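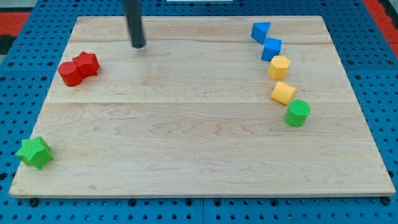
Our project for the spring robotics class was called Wallo, and the whole idea was to get an arm to push blocks into groups when you typed it a plain sentence. You type something like "move the green star over to the green cylinder" and the arm is supposed to figure out which thing is the star, which is the cylinder, and how to get one to the other without plowing through everybody else. We picked pushing over grabbing because a plain rod seemed simpler than fingers (ha). We used eight foam blocks on a maple board, two each in red, blue, yellow and green, and that green star sitting way off by itself near the front left corner is pretty much the test we cared about most. It has a long trip across bare wood to get to the green cylinder on the other side, and stars do not like going straight.

So, the pushing part. Our first controller, Jekex, just aimed the rod at the middle of the block and went. That was fine for the cube if you hit it flat on a side. With a star the rod slides into the notch between two points, and then the whole block spins and wanders off sideways. We lost most of March to this! The fix was dumb but I love it: push a little, stop, look at the camera again, pick a new spot to push from, repeat. It looks like someone nudging a couch across a room.

The camera part was mostly Halonen, the color and shape finder we wrote in the first half of the class. Colors were easy once we quit changing the lights. Shapes were harder. It mixed up the hexagon and the other yellow block all the time, and when two blocks of the same color touched it wanted to call them one big weird block. We got around that by having it remember where each block was a moment ago, so it doesn't have to start over every time.

For the final test we ran 80 typed commands and counted a run as good if the right block ended up touching the right neighbor. We got 71. Of the ones that failed, 2 were my typos, which I still think shouldn't count but the rules were the rules. The rest were mainly stars, plus a few where the arm clipped a finished group on the way past and broke it up.

The slow part is time. A long push took nearly 41 seconds because of all the stopping and looking. If we'd had a few more weeks I would have let it take bigger steps out in the open and save the tiny ones for the end — we had that half written in a branch called Prerkomon but it kept overshooting, so we left it out of the demo.

Stuff I'd do different: save the logs from the very first day, and write the test commands before tuning anything. We wrote ours late and I think some of them were a little too friendly to what already worked.

Report turned in 21/05/2018. The code is in the class folder under Wallo, and the readme has the startup order, which matters (camera first, then the arm).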